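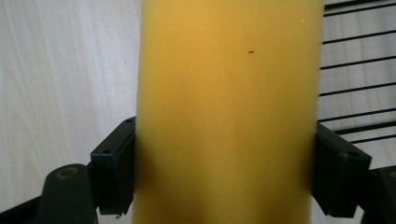 Yellow foam, upright, black gripper fingers either side.

Safety meeting minutes
2022-04-04
Main yard office, back room
Chair: Digby Goodwin
Present: yard crew leads, both shop supervisors, office, Busby site lead by phone (dropped off twice, got back on)
Absent: night shift lead, sent notes ahead

Started late, waiting on the phone line.

Last minutes
Read quickly. One fix: the item on ladder tags said "all ladders checked," should say all ladders at the main yard. Busby ladders still not done. Approved with that change.

Old business

Ladder tags, Busby. Tags are there, in the site trailer, still in the bag. Site lead will get it done before the next delivery. Two ladders have bent feet and need to go in the scrap bin, not back behind the trailer where people keep finding them. Cut them up first.

Eyewash station, paint shop. Cap was missing again. New cap on. Weekly flush log has gaps in it going back to January. Shop supervisor says the flushing was done but not written down. Digby: if it isn't on the sheet we can't show it to anyone. Sheet is moving from the office to a clipboard next to the station.

Forklift horn. Fixed. Backup alarm on same truck now cutting in and out. Truck is tagged out until the mechanic looks at the wiring. No one to pull the tag to "just move it over," this happened last time.

New business

1. Heat plan
Needs to be out to crews before it gets warm, last year it went out too late to be any use. Draft went around the table. Comments:
- Water: draft says "available." Crews want it to say where. Roof crews had to come down and walk to the gate for it.
- Shade tent at Falum Road job has a broken leg. Replace it, don't tape it.
- New hires need a slower start, first week especially. Leads asked who keeps track of who's new. Office will put a list on the lead's sheet every morning.
- Signs of heat illness card: too much small print. Cut it to one side, English and Spanish both.
Long back and forth about breaks. Some leads want a set schedule, some want to call it themselves depending on the work. Left it that leads can add breaks but can't skip the ones in the plan. Digby to rewrite that section.

2. Hand injuries
Most of what's in the first aid log since the last meeting is hands. 6 entries total, 2 needed a clinic visit. No lost time. Both clinic visits were cuts from sheet metal edges during unloading, gloves on but the thin kind. Talked about going to a heavier glove for unloading only. Complaint is you can't feel the strap buckle in them. Onsri has a cut resistant glove that is supposed to be thinner, office to ask for sample pairs in medium and XL. Try them on one crew first.
Also: knives. Fixed blades still turning up in tool bags. Policy is self-retracting. Leads to swap them out, no write-ups this time around.

3. Near miss, Sotard warehouse
Pallet came off the second level of the racking when the next one over was being pulled. Nobody under it. Area was supposed to be roped off during pulls and wasnt. Rope was in the truck. Load on the pallet was over 1,000 pounds and wrapped on only the bottom half.
Actions: chain on both ends of the aisle, stays at the aisle, not in the truck. Wrap to the top or send it back. Beam clips to be checked on the whole row, several were missing when the lead went to look.
Question from paint shop, does a near miss go on the same form as an injury. Yes, same form, check the other box. Forms are in the office and in each trailer. Digby would like to see more of these coming in, one since January is not believable.

4. Fire extinguishers
Monthly check behind at both shops. One in the welding bay blocked by a rack of pipe. Move the pipe today. Vendor comes for the annual service this spring, office to confirm date and tell leads so the truck units are in the yard for it.

5. Training
Forklift refreshers: around 60 minutes in the classroom plus the driving part. Can't do it during loading in the morning. Will run after lunch, small groups. Lead to send names to office.
First aid/CPR cards running out for several people at Busby. Office has the list. Busby lead asked if the class can be held out there so they don't lose half a day driving. Office will check with the instructor about travel charge.

6. Other
Parking lot light by the east gate is out, night shift tripping on the curb there. Electrician called.
Someone is propping the shop side door with a extinguisher. Stop. Get a wedge.
Hard hat stickers: fine on the shell, not over cracks.
Boot allowance, question about whether it covers insoles. Digby doesn't know, will ask payroll.

Action list
Digby: rewrite heat break section, payroll question on insoles
Office: glove samples, new hire list on morning sheet, extinguisher service date, CPR class location
Busby lead: ladder tags, scrap the two bad ladders
Shop supervisors: eyewash clipboard, pipe rack, door wedge
Sotard lead: aisle chains, beam clips, report back in writing
Falum Road lead: shade tent

Next meeting same room, date to be posted on the board. Night shift notes attached to the office copy.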